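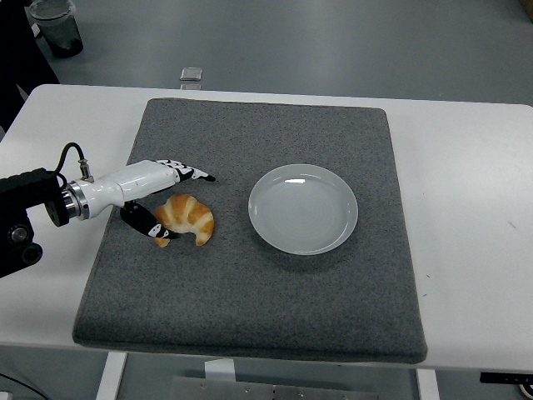

The Felt Mat Comes Back to the Table

Why a plain gray square is turning up under breakfast plates again

By the time the first croissants go out at Grumo, a small café on the main street in Brellard, the tables have already been dressed. Dressing takes less than a minute per table. A server wipes the white top with a damp cloth, dries it, and lays down a square of gray felt. Plates go on the felt. There is no tablecloth and no paper liner, and the napkins stay in a box by the register until somebody asks for one.

The café switched to felt two winters ago after trying cotton placemats, cork rounds and, for one short season, slate. The slate was loud and chipped the plates. The cork stained. The cotton looked good for a week and then had to be ironed, which in a café that opens at six in the morning means it was not ironed. The felt was ordered as a stopgap and has stayed.

Plenty of home kitchens have ended up in the same place. Felt mats were common enough in the seventies, mostly as pads hidden under a cloth to protect a good dining table. They were ugly and were meant to be out of sight. What is selling now is the same idea with the cloth taken away. The mats are thicker, the edges are rounded, and the felt is left in the mixed grays it comes in.

What it does

Felt on a hard table does a few ordinary jobs. It quiets plates. It keeps a dish from sliding when someone leans across for the jam. It saves the tabletop from the small scratches that build up on any smooth white surface, where they show as gray lines once coffee gets into them. Most owners of white tables learn this in the first year. Scuffs on a dark oak table look like age, while on a white one they look like dirt, and people scrub at them and make them worse.

It also changes how food looks. A pale plate on a white table nearly disappears, rim and all. Put it on a dark speckled gray and the edge comes back. Pastry does well against gray too. The ridges on a croissant go from cream to deep amber, and a white background tends to wash out the light part. Grumo's baker noticed this before anyone else in the building and asked for a mat on the pastry counter as well.

There are things felt does badly. It isn't a trivet, whatever some of the packaging suggests. A thick wool mat will take a warm plate without trouble, but a pan straight off the burner should go on something else, and a synthetic one can mark or melt under real heat. It also holds crumbs. Croissants are the worst offenders, and anyone who eats one over felt will be brushing up flakes afterward. Some people solve this by keeping the pastry on the plate at all times. Others put it down wherever they like and shake out the mat over the sink.

Wool, polyester and the blend

Most mats sold for the table fall into one of two groups. Wool felt is made by working wet fibers until they lock together, with no weaving or knitting. It is springy and it sheds a little at first. Polyester felt is punched with barbed needles until the fibers tangle. It costs less, dries faster and doesn't interest moths. A third group, the blends, covers everything in between and is where most of the gray speckled mats come from. The speckle is made by mixing light and dark fibers before the felt is formed, so it runs all the way through. Cut one in half and the inside looks like the outside.

That matters for wear. A printed mat fades at the place where the plate goes. A mixed-fiber mat can be rubbed at the same spot for years and still show the same charcoal and light gray.

Kaimal, a mill on the river side of Brellard, makes the mats used at Grumo and sells them under the name Ever. The mill started out in padding for piano movers and still makes it. The table mat came out of an offcut. Somebody took a thick square home, the story at the mill goes, and put it on a kitchen table, and by spring half the finishing room had one. The Ever line now accounts for 240 mats a month in a normal month. In November, when people start thinking about company, it was 575.

The mats are not cheap. The large square is $87, which is more than many people paid for the table it goes on. A needle-punched polyester mat from a discount store can be had for a small part of that and will do most of the same things. The difference shows at the edges. On the cheaper mats, a cut edge is simply a cut edge, and it fuzzes and then frays at the corners. Kaimal presses its edges while the felt is damp so they come out soft and rounded, with no stitching or binding to catch on a sleeve.

Getting the size right

The most common mistake is buying too small. A single mat the size of a dinner plate makes a table look unfinished, and the plate ends up half on and half off it by the end of the meal. A large mat for the whole table is easier to live with. On a small rectangular table, one big square can take up most of the top and still leave a strip of bare surface at each side for glasses and elbows.
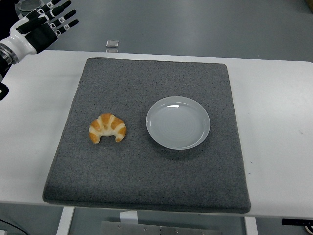
Measure the table before ordering, and measure the depth first. Width is forgiving, and a gap of several inches on the left and right looks deliberate. Depth is where people get it wrong. If the mat is deeper than the table, the front edge droops over, and a thick one will lift at the back and never lie flat. Coming up close to the front edge is fine. Some people prefer it that way, with the felt under their wrists.

Corners matter less than you would think. Many small tables have rounded corners and most mats are square, and the two look all right together as long as the mat stays clear of the curve.

Thickness is a matter of taste up to a point. Thin felt lies flatter and is easier to roll up and put away. Thick felt is quieter and feels like a cushion, and a light glass with a narrow foot can wobble on it. At Grumo the water glasses go on the bare white strip for exactly that reason, and the plates and bowls go on the mat.

Choosing plates to go with it

Anything with an unglazed foot should be checked first. The ring on the bottom of some stoneware is rough enough to pull at felt, and over a few months it will raise a patch of fuzz. A few passes with fine sandpaper on the ring will fix it. Smooth plates with a low rim are the easiest. They slide on and lift off cleanly, and a shallow plate keeps a pastry within reach of a knife.

Color is up to the household. White and off-white are the safe choice on gray and they are what most cafés already own. Dark blue looks good in daylight and goes flat under a kitchen lamp in the evening. Black plates on charcoal felt are hard to find at six in the morning, as one Brellard household reported after a month of trying.

Cleaning

Shake it out first, always. Crumbs that are pressed in turn greasy, and butter is harder to remove than anything else likely to land on a breakfast table. A stiff clothes brush works better than a vacuum on thick felt. Brush in one direction, turn the mat a quarter, and brush again.

For spills, blot. Do not rub. Coffee comes out of wool with cool water and a drop of dish soap if it is caught within the hour. Jam should be left to set, lifted off with the back of a knife, and then blotted. Butter needs cornstarch, left on overnight and brushed away in the morning. Red wine may not come out at all, though on a speckled gray a faint stain is hard to locate later.

Wool felt should stay out of the washing machine, which will shrink it and leave it stiff. Polyester can usually go in on cold. Blends depend on the blend, so read the label. Dry any of them flat, on a rack or over the bathtub, and turn them once. A mat hung from one edge will stretch at the top and dry slightly wider at one end.

Then flip it. Most people never do, and a mat used on both sides lasts a good deal longer. At Grumo they are turned over on the first morning of each month, when the tables are pulled out and the floor underneath gets washed. The oldest one in the café has a flattened ring in the middle on each side. It goes on the table by the window, and the croissants are served on it like all the others.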